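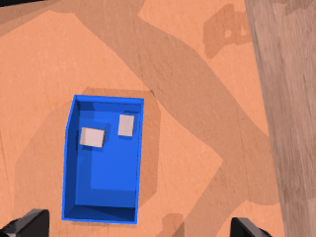

Writing the rules before the run

Shalini Tyagi keeps the test procedures for the simulated cells at Tahiri, where a robot arm sorts small cubes among blue bins. The procedure book has 103 entries. She wrote most of them and would like to cut a few.

"People think a standard is about the robot," she says. "Most of ours are about the setup. Where the bins start, how far one may be turned, how many cubes are in each. If two teams set that up differently, their scores can't be compared."

Her first rule is that the starting layout gets saved before anyone presses run. A bin sitting a little crooked on the mat is allowed, as long as the angle is recorded. The second rule covers the camera views. A run is reviewed from the close view and from the room view, and a reviewer who has only one of them sends it back.
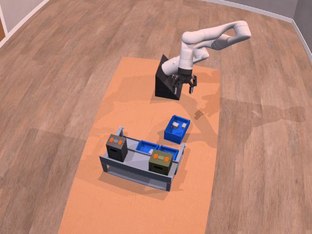

What counts as a pass

Tyagi is strict on this part. The Umia team once turned in 2,480 runs with the pass mark decided afterward. "We threw out the scores and kept the runs," she says. "It took until January to grade them again."

The pass mark is now written down first, along with the stop conditions. Touching a bin wall is logged. Pushing a bin off its mark ends the run. A batch is 100 runs, and up to 166 if a reviewer asks for more - never fewer, even when the early results look good.
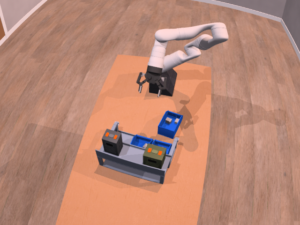
She also wants failed runs kept in full, with the same file names and the same notes as the good ones. New staff tend to delete them. "I ask them to read ten failures before they write any rule of their own," she says. "Then they usually write a shorter one."

The next edition will add a page on lighting and shadows. The draft is with the Rudia group for comments, and she expects them back by Friday.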